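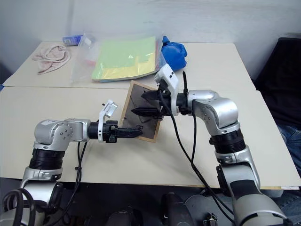 A small square frame with a thin light-wood border, lifted at one side over the table.

Small frames, dirty glass and what to do with the backing

By Negin Taheri
Thursday, July 9, 2020

Print this article | E-mail this article

Simin Najafi has been taking picture frames apart for 14 years, first at the back of her uncle's hardware store and now in her own shop on Clamell Street. Most of what people bring her is small. They expect her to want the big pieces, she says, the wedding portraits and the oil paintings, and some customers apologize when they put a little square frame on the counter.

"I like the little ones," she said. "A small frame is usually something a person looks at every day. It was on the dresser or by the phone. The big ones hang in a hallway and people walk past them."

I had gone to see her about a frame of my own, which had belonged to my grandmother and had gone so cloudy that the photograph was hard to make out. I stayed most of the morning.

Najafi starts every job the same way. She puts down a towel, lays the frame on its face and looks at the back before she touches the front. The back tells her how old the frame is and how many times it has been opened. Paper tape means one thing, she said, and masking tape means somebody's father did it.

"If there are bent tabs, I count how many are broken. Those tabs will bend maybe three times. After that they snap and you're holding the picture in with hope."

She lifts the tabs with a dull butter knife. She has proper tools for it, but the knife came from her mother's kitchen and is thin in the right place. The backing board comes out first, then any paper or card, then the picture, then the glass. She stacks them in that order to her left. When she puts the frame together again she only has to work backward through the pile.

The picture is where people get into trouble. A photograph that has sat against glass for decades can stick to it, and the usual instinct is to peel.

"Don't peel. If it doesn't slide out on its own, stop. Put the whole thing back together and leave it dirty. You can live with dirty glass. I have had people come in with half a face on the glass and half on the paper, and there's very little I can do for them."

For stuck photographs she sends customers to a paper conservator in the next county, and tells them to have a good scan made through the glass before anything else is tried.

Once the glass is out and on its own, the cleaning is ordinary. Najafi washes it in a plastic tub with warm water and one drop of dish soap, rinses it, and stands it on edge to dry. She finishes with a cotton cloth that has been washed many times. New cloths leave lint, and she won't have paper towels in the room. She does not spray cleaner on a frame that is still assembled, ever.

"It runs down the glass and goes under the lip, and then it wicks up into the mat. You get a brown line at the bottom like a bathtub ring. People think it's age. It's window cleaner."

Some glass stays dark after it has been washed. Smoke is the most common reason, she said, either from a fireplace or from cigarettes, and there may be a film that needs a second wash and a third. Other glass was tinted when it was made and is supposed to look that way. She checks by holding it over a sheet of white paper. If the color is even right out to the edges, including the strip that sat under the wood, it belongs to the glass and no amount of soap will take it off.

"I had a lady who scrubbed a piece for two evenings," she said. "It was gray glass. It was always gray glass."

The wood gets much less attention. For a thin, light border she uses a dry brush in the corners and a barely damp cloth along the faces, going with the grain. She is against oil on pale wood. It darkens in patches and can't be taken back. Wax is all right in small amounts – she uses a clear one and puts it on with an old sock.

Corners are the weak point of any small frame. The narrower the border, the less wood there is for glue to hold. Najafi checks them by holding opposite corners and twisting very gently. If a joint opens, she works in a little wood glue with a toothpick, then runs a loop of string around the outside and leaves it overnight. She owns a band clamp made for the job and says string is better on anything under six inches, although she admitted that her nephew, who helps on Saturdays, disagrees with her and uses the clamp.

She also has opinions about how people carry frames. Most pick one up by the top edge, with one hand, and all the weight of the glass pulls on two corners. She wants two hands, on opposite sides, and a surface close underneath.

"Keep it low. If it slips an inch, nothing happens. If it slips from up here," and she held her hand at her chin, "you're sweeping."

A simple cleaning at her shop costs $6 for anything smaller than a sheet of typing paper, and that includes new tabs or points in the back. She will replace a backing board for a little more. She asks customers whether they want the old board returned, and most say no, and then she turns it over and shows them there is writing on it.

"Names, dates, the price. One had a recipe for pickles. I don't throw a back away without asking twice."

The shop was closed for part of the spring, and she used the time to go through frames that had never been picked up. There were 73 of them. She has called the owners of all those with a phone number on the ticket and will keep the rest until the end of August. After that the empty ones will be sold from a box by the door. The ones with pictures in them she plans to go on keeping, although she doesn't know where.

My grandmother's frame took her 20 minutes. The photograph slid out without any trouble. The glass needed two washes, and one corner had to be glued, so I went back for it the next day. On the reverse of the backing board was a pencil number, 82, that neither of us could explain. She put it back in facing the same way she found it.

Print this article | E-mail this article

Reader comments (4)

tremgate_ellen wrote:
The bathtub ring! I have that on three pictures in my stairwell and always blamed the damp. Is there any way to get it out of the mat or do I just need a new one?

R. Jafarzadeh wrote:
Ellen, new mat. I tried everything on mine and made it worse.

paulk wrote:
I disagree about oil. I've used lemon oil on maple frames for years with no patches. You do have to wipe it off right away.

Loluvgate Reader wrote:
Does she take drop-offs by mail? My mother has a box of small ones and can't drive anymore. Also what are the Saturday hours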